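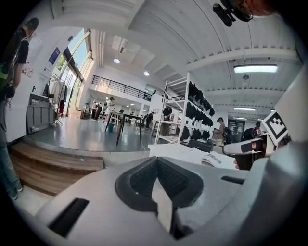 Blauer Aushang und weißer Zettel an der Wand

Aushilfe (m/w) für Textillager gesucht – ab April, Standort Jandis

Brukora sucht Verstärkung fürs Lager. Wir verschicken Arbeitskleidung und Stoffe an Betriebe in der Region, im Frühjahr wird es immer eng. Deshalb jetzt schnell.

Was zu tun ist:
Ware annehmen, Lieferscheine abgleichen
Kommissionieren nach Liste, Pakete fertig machen
Retouren auspacken, prüfen, neu einlagern
ab und zu Telefon, wenn im Büro keiner sitzt

Arbeitszeit 17 Stunden die Woche, verteilt auf vier Vormittage. Freitags frei. In der Inventurwoche kann es mehr werden, wird aber extra bezahlt. Befristet erst mal bis Jahresende, Verlängerung möglich – hängt vom Auftrag Pearce ab, da wissen wir im Sommer mehr.

Was Sie mitbringen sollten: Deutsch in Wort und Schrift, festes Schuhwerk, keine Angst vor Treppen (Aufzug nur für Ware). Kartons bis 17 kg kommen vor. Staplerschein schön, muss nicht. Wer schonmal im Lager gearbeitet hat, bitte dazuschreiben wo und wie lange. Quereinsteiger, Studenten, Wiedereinsteigerinnen – alles recht.

Bezahlung nach Absprache, Fahrtkostenzuschuss für alle, die aus Torthorpe oder weiter kommen. Parkplätze hinterm Haus, Einfahrt nicht vorne an der Rampe. Bus 40 hält vor der Tür, fährt morgens aber nur stündlich.

Bewerbung kurz und formlos, Lebenslauf reicht, Foto nicht nötig. Per Post oder im Büro abgeben, Zimmer 232, vormittags. Bitte Kennwort "Lager April" auf den Umschlag. Unterlagen schicken wir nur mit frankiertem Rückumschlag zurück.

Probearbeiten ein Vormittag, wird natürlich bezhalt.

Stand: 11. Feb. 2007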